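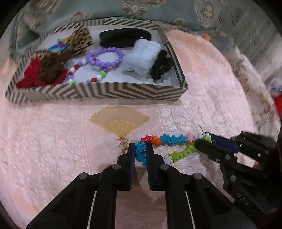 Flower-shaped beads, multicolored string. Lid, bow and scrunchies not included.

Daza Stretch Cord, 0.8 mm, 30 m spool
Made by Zorneck
Item no. 820
In stock
Page updated 16/10/2018

Clear or colored. 17 colors plus the clear. Sold by the spool, no half spools, please stop asking for half spools.

Quick version

Single strand elastic cord for bracelets, anklets, hair things, kids' necklaces. Round, solid, smooth. Not the fuzzy multi-fiber kind and not the fabric-wrapped kind (we carry both, see bottom of page). Holds a knot if you tie it right and prestretch it. Goes through most plastic and glass beads without a needle. Cuts clean with any scissors that aren't terrible.

If you bought the old Daza on the flat card, this is the same cord on a round spool. Card version is gone. Zorneck stopped making it in June and we sold what was left at the counter.

Specs

Thickness: 0.8 mm
Length: 30 m
Material: polyurethane
Stretch: good, see notes
Latex: none
Finish: slightly tacky when new, wears off with handling
Spool: plastic, with a notch on the rim for the loose end
Smell: a little, when you first open the bag. Goes away.

Colors

Clear, white, black, red, coral, orange, yellow, lime, forest, teal, sky, royal, navy, lilac, plum, pink, tan, silver. The silver isn't metallic, it's a light gray, Zorneck calls it silver and we can't change that. Coral and pink look close on a screen and less close in person. Plum runs darker than last year. Teal too, a bit.

Clear outsells everything. If you can't decide get clear. Black is second and it's a good choice under dark wood beads or anything opaque. Colored cord under see-through beads changes the bead color, sometimes nice, sometimes mud. Yellow cord under pale blue beads looks green. Try three or four beads before you string the lot.

What thickness do I need

Most asked question by a mile. This page is for the 0.8 only, but:

0.5 mm – seed beads, tiny holes. Double it up.
0.8 mm – pony beads, flower beads, letter beads, most plastic, most medium glass. The one to get if you get one.
1.0 mm – stone, chunky wood, anything heavy.

Heavy metal beads or anything with a sharp hole edge, go up to the 1.0 or use wire. Rough drilled stone will saw through stretch cord of any brand. Run a scrap of cord back and forth in the hole first. If it comes out scuffed, don't use that bead.

How to measure

Wrap a bit of string around the wrist, snug, read it off a ruler. Add a thumb width for the finished bracelet. Then cut the cord a full hand longer than that. Yes it feels like a waste. Short tails are why people can't tie the knot.

Big beads eat up length. A bracelet in fat round beads needs to be longer than one in flat beads to fit the same wrist. Close the ends with your fingers and try it on before knotting.

Prestretching

Do it. Cut your piece, hold both ends, pull slow, hold for a slow count of ten, let go. Do it again. Cord that hasn't been prestretched will loosen later and you'll see a gap by the knot and write to us. We will ask if you prestretched.

Don't yank it. Slow pull.

Stringing and planning
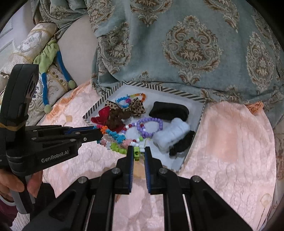
Lay out before you cut anything. Bead boards are fine, we sell the gray flocked one from Protley, but most people at home don't need one and most of our customers seem to work wherever there's a flat spot. Table, floor, couch arm. If it's a bed, put something with a lip under the beads, like the white tray with the striped rim on the pink quilt here, otherwise a dropped bead finds a fold in the bedding and that's it until laundry day. A baking sheet works as well. A box lid works. For mixed colors, decide if you want a repeat or a jumble and stick with it, half and half tends to look like you ran out. Put the knot next to your biggest-holed bead.

String from the middle if the pattern is symmetrical. From one end if not. Tape the other end or use a clip. Binder clip, clothespin, whatever's around. Bead stoppers are nicer (small spring things, item on the findings page).

Needle is optional with the 0.8. If the tip goes soft or frayed-looking just snip it at an angle and carry on. A dab of clear nail polish on the last bit of cord makes it stiffer, let it dry first.

The knot

Surgeon's knot. Right over left, through, and through again. Then left over right and through again. Pull all four strands, evenly, until it bites. Then pull a bit more.

Glue – a small drop on the knot, let it dry, then trim. Use jewelry cement. Super glue makes this type of cord brittle and it'll snap right beside the knot. We know it says "works on everything" on the tube.

Trim the tails but not flush. Leave enough to tuck into the hole. Then tug the knot into the bead.

Don't use crimp beads on this cord. They can cut it. Crimp covers over the knot are OK if you close them gently.

How long does it last

Depends. Bracelet worn now and then and rolled on over the hand, a long time. Bracelet grabbed and stretched over a big fist every morning, less. Chlorine is bad for it. So is sun cream, perfume and leaving it on a car dashboard. Take it off for the pool. Restring when you start to see cord between the beads at rest.

Store spools in a drawer or a bag, out of the light. Colored cords fade before clear does. Old clear can go yellowish, still fine for hidden stringing but do a pull test on it first.

Kids

Not for under threes, the cord or the beads. Anything long enough to go around a neck needs a breakaway clasp, we have them in plastic, white or assorted. Cut pieces for little ones yourself and keep the spool out of reach. Thirty meters of stretch cord and a bored kid, you'll be untangling till dinner.

For parties, precut one length per kid plus spares, tape one end of each, and put the beads in muffin tins. Pony beads or larger flower beads go fastest. Letter beads slow everybody down and there's never enough of the vowels. Get the extra vowel bag.

Hair stuff

Works for beaded ponytail holders but go double strand. The tacky finish can catch fine hair when new, run it through your fingers a few times or wipe with a damp cloth. For scrunchies don't use this at all. You want flat braided elastic, different page.

Untangling

If strands and finished pieces get knotted together in the box, don't pull. Lay the heap flat and loosen from the outside. Work one strand out at a time. Stretch cord that gets pulled tight in a tangle can nick itself and you won't see the nick until it goes.

Better to store finished bracelets closed over a tube, paper towel roll is fine, or in seperate little bags.

Reviews

326 reviews on this item, card and spool versions together. Some of the recent ones:

"Good cord. Knots hold. Wish the spool had a lid."

"Bought coral thinking it was pink. My fault I guess. Used it anyway."

"Second spool. First one did a whole summer of camp bracelets."

"Smells when you open it."

"Broke after a week, then I read the part about super glue. Redid them with the cement and no trouble so far."

"Would like a brown."

We'd like a brown as well. Asked Zorneck. Tan is as close as it gets for now.

Ordering

Mix colors however you like, same price for all of them. Put the color in the box at checkout, not in the comments. Comments get read last. If you leave the color blank you get clear.

Orders in before noon go out same day unless we're at a show. Spools go in a padded envelope up to four, box after that. Local pick up at the Plovia counter, bring the order number, side door if the front is locked.

Returns – unopened bag only. Once the seal's off we can't take it back, we can't tell how much has been used. Wrong color sent by us, we fix it, keep the wrong one.

Classrooms and clubs, email before ordering more than a dozen of one color. We don't hold that many of the odd ones and it's quicker to have them come direct.

Goes with

Protley flocked bead board, gray
Protley bead stoppers, pack
Jewelry cement, small tube
Breakaway clasps, plastic
Flower beads, assorted brights
Pony beads, assorted brights or pastels
Letter beads, white with black letters
Extra vowel bag
Daza 0.5 and 1.0, same colors except no plum in the 1.0

Not the same thing

Daza Fiber – flat, multi-strand, fuzzy, for needles. Ties smaller knots. Fewer colors.
Daza Wrap – fabric covered, for when the cord shows. Doesn't fit small holes.

Note on the spool lable: some spools from the last delivery say 0.7 on the side. They're 0.8, we put a caliper on them. Zorneck is sending corrected stickers. If yours says 0.7 use it as normal.

Questions, use the form or call the counter. Mornings are better.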